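Zwischenbericht Beschaffung Greifzelle, Projekt Farah
Stand: 25. Januar

Hallo zusammen,

ihr wolltet es kurz haben, ich versuche es (ihr kennt mich ja). Seit dem letzten Bericht ist eine Menge passiert, und fast alles davon hat mit Geld zu tun, also fange ich gleich damit an.

Wo wir beim Budget stehen

Vom Gerätetopf haben wir bisher erfreulich wenig angefasst. Ausgegeben sind 1.238 Euro, und zwar komplett für den Rechner-Umbau: neue Grafikkarte, größeres Netzteil, ein bisschen Kleinkram. Das stand so im Antrag, nur eine Zeile weiter unten und für später gedacht. Ich habe es vorgezogen, damit wir simulieren können, solange kein echter Arm im Labor steht. Im Nachhinein die beste Entscheidung des ganzen Quartals! Die Lizenzen für die Simulationsumgebung kosten uns in diesem Förderjahr nichts, die laufen noch über den alten Rahmenvertrag mit Studico.

Der große Posten, also Arm plus Greifer plus Steuerung, ist weiterhin offen und bleibt es auch bis zu eurer Freigabe.

Die Angebote

Zwei liegen vor. Nurkell bietet einen Arm mit passendem Zweifingergreifer aus einer Hand an, Lieferzeit 16 Wochen, Schulung inklusive. Brideck wäre beim Arm günstiger, liefert aber keinen Greifer mit, den müssten wir separat kaufen und selbst anbinden. Auf dem Papier spart man da schön, in der Praxis sehe ich mich schon wieder zwei Wochen lang Adapterplatten zeichnen. Dazu kommt die Wartung: Bei Brideck ist sie erst ab dem zweiten Jahr buchbar und kostet dann extra, bei Nurkell stecken die ersten zwei Jahre im Preis. Rechnet man das über die gesamte Projektlaufzeit zusammen, liegen die beiden viel näher beieinander, als die Deckblätter vermuten lassen.

Ich tendiere zu Nurkell. Entschieden ist nichts, und ein paar Fragen habe ich noch an beide rausgeschickt, vor allem zur Ersatzteilversorgung und zu den Greiferbacken. Die Backen sind bei unserem Vorhaben Verschleißteile, die will ich nicht jedes Mal zum Apothekenpreis nachkaufen.

Was die Simulation uns für den Einkauf bringt

Damit sind wir beim spaßigen Teil. Wir bauen die Zelle gerade virtuell nach und lassen einfache Aufgaben laufen: Würfel anfahren, greifen, umsetzen, in verschiedenen Farben und an verschiedenen Stellen auf dem Tisch. Klingt nach Kinderzimmer, beantwortet aber genau die Fragen, die im Bestellformular stehen. Wie groß muss der Tisch sein? Wie weit muss der Arm reichen? Wo darf der Sockel hin, damit man nicht ständig um das eigene Handgelenk herumgreift?

Im letzten Block haben wir 144 Durchläufe gerechnet, davon 61 mit Würfeln ganz außen am Rand. Die Randlagen sind erwartungsgemäß die zickigen. Liegt ein Würfel weit in der Ecke, wird der Arm lang und das Handgelenk kommt in ungünstige Winkel. Für den Einkauf heißt das: entweder die nächstgrößere Reichweite oder ein kleinerer Tisch. Der kleinere Tisch ist natürlich die billigere Lösung, und ich rechne beides bis zur Freigaberunde durch.

Noch ein Punkt, den ich im Antrag unterschätzt hatte: Licht. Der Arm wirft in der Simulation ordentlich Schatten auf die helle Platte, und die Farberkennung mag das gar nicht. Ich würde deshalb gern einen kleinen Betrag aus dem Posten „Sonstiges“ für zwei vernünftige Flächenleuchten reservieren. Das ist kein Drama und bleibt im Rahmen, ich wollte es nur nicht stillschweigend umbuchen.

Was ich von euch brauche

Erstens die Freigabe für den großen Posten, am liebsten bald. Bei 16 Wochen Lieferzeit zählt jeder Tag, den wir früher bestellen, und im September soll die Zelle laufen und vorzeigbar sein. Zweitens ein kurzes Okay für die Leuchten, eine Mail reicht mir völlig. Und drittens wäre es toll, wenn jemand aus der Verwaltung einmal über die Zahlungsbedingungen von Nurkell schaut. Die wollen eine Anzahlung bei Auftrag, und ich weiß schlicht nicht, ob wir das nach den Förderregeln dürfen.

Die Stromversorgung im Laborraum lasse ich parallel prüfen, dazu gibt es im nächsten Bericht mehr. Die vollständigen Angebote und die Kostentabelle liegen wie immer im Projektordner Farah.

Viele Grüße aus dem Labor
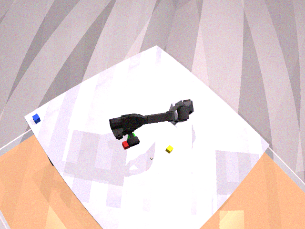

Simulierte Greifzelle: Greifer am roten Würfel, der blaue liegt ganz außen in der Tischecke.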